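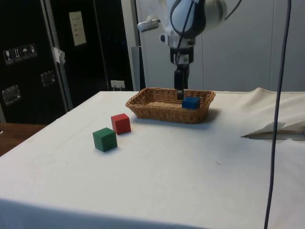
Blue is in the basket. Red and green are still out on the cloth.

1/ Thread about a wicker basket, a white tablecloth and three wooden blocks. I have been sorting out the block collection and people asked how I store it.

2/ The baskets are the part I get the most questions about. Mine are from Norkthorpe, the housewares place out past Zindville. I have bought 5 of them since October. They are shallow, so you can see what is in them from across the room.

3/ Before this I used lidded bins. The bins stacked well but things stayed in them for months. An open basket gets used more in our house. It also gets dusty faster, so there is a trade.

4/ The whole collection is 964 pieces as of 5/17/20. I only know because I wrote it down for the insurance list. Plain cubes are the biggest group, then planks, then arches. The arches are a pain to store and I have no good answer for them.

5/ The tablecloth goes down first. Blocks on a bare table are loud and they skid. A cloth fixes both. Any old one will do. I stopped ironing mine a long time ago.

6/ White is good for sorting. You can tell a dark green from a dark blue right away, and it is easy to spot a block with a chipped edge. On my brown table I kept mixing up the darker ones.

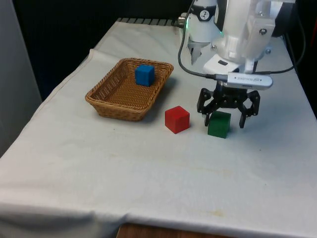 Same three colors from another side. The basket takes up a fair bit of table.

7/ On basket size: get one that looks too big for what you have. If you fill it to the rim the top layer falls off every time you carry it. I leave about a third empty. The rolled rim is easy on the hands, too.

8/ Wicker does snag. Run a hand around the inside when you get it home and trim anything sharp with nail scissors. One of mine needed 7 snips, the others none.

9/ Cleaning. Vacuum the basket with the brush end. For painted blocks, a damp cloth and then a dry one. Do not soak them. I soaked a batch of Hirano cubes once and the paint lifted at the corners.

10/ Someone asked whether I sort by color or by shape. Shape. I tried color for a month and it looked nice, but when you want to build a wall you want all the cubes in one place. Color only matters for the small sets, where it is one red, one green, one blue and so on.
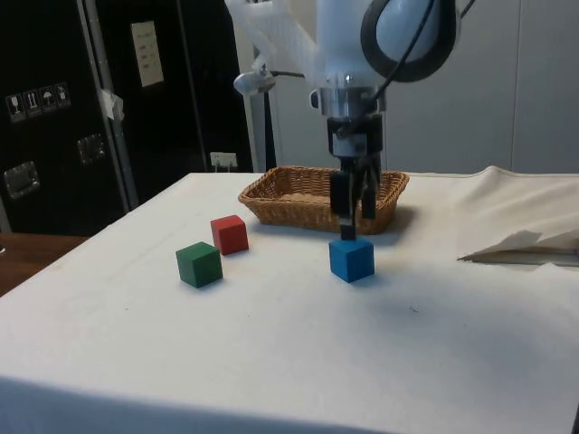
11/ Small sets I lay out in front of the basket before they go in. If a color is missing I would like to know then, before the basket is back on the shelf.

12/ The shelf is a Ploton, the low one. Each basket goes in long side out. It holds four across, so the fifth basket lives on top.

13/ Still to do: labels, and the arches. If you keep arches in something that works, tell me what it is.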